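Wound Closure Practice on Tissue Pads: Final Project Report

Submitted by: Szymon Szulc, Nahuel Quezada, Krum Živković
Faculty advisor: Gonzalo Cabello
Drundovthorpe, Spring Term

1. Purpose

The project examined how the placement of the first stitch affects the closure of a short, straight incision. Work was carried out between January and May. The team completed 204 closures, each scored by two readers against the Prestelis checklist.

2. Method
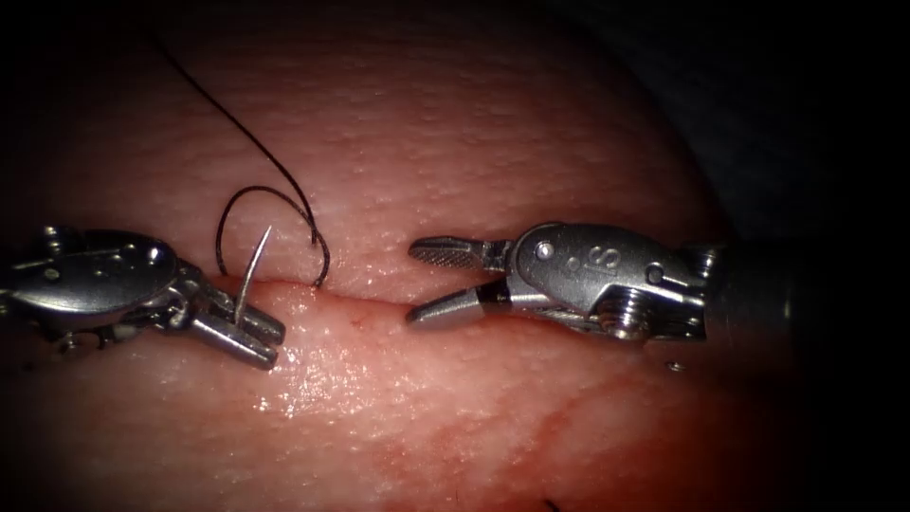 Stitch placement was the main subject of the first term of work. The checklist requires an entry point at an even distance from the wound edge and a bite of equal depth on both lips. Thread control was scored separately. Black thread was used, and it stands out well against the pink tissue even where it curves into an open loop over the wound. An open loop was not marked as an error unless it remained after the stitch had been tightened. Readers worked independently and compared scores afterward.

3. Incision Quality

Early results showed that uneven incisions lowered scores regardless of stitching skill. From the 50th closure onward, Hrvoje Hoxha prepared every incision to a single written standard covering length, depth, and direction. Closures made before this change are reported in a separate table. 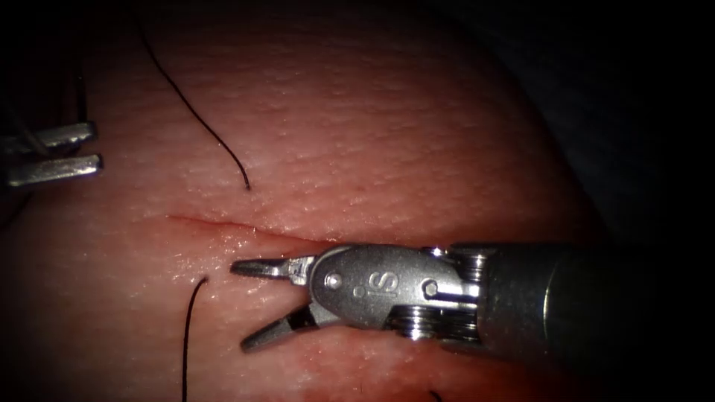 Why was a straight incision chosen for all closures?

A straight line gives both lips the same length, so any puckering after closure can be traced to the spacing of the stitches. Curved wounds were left for a later project.

4. Limitations

All closures used one thread size. Results should not be applied to deeper wounds, which need closure in layers.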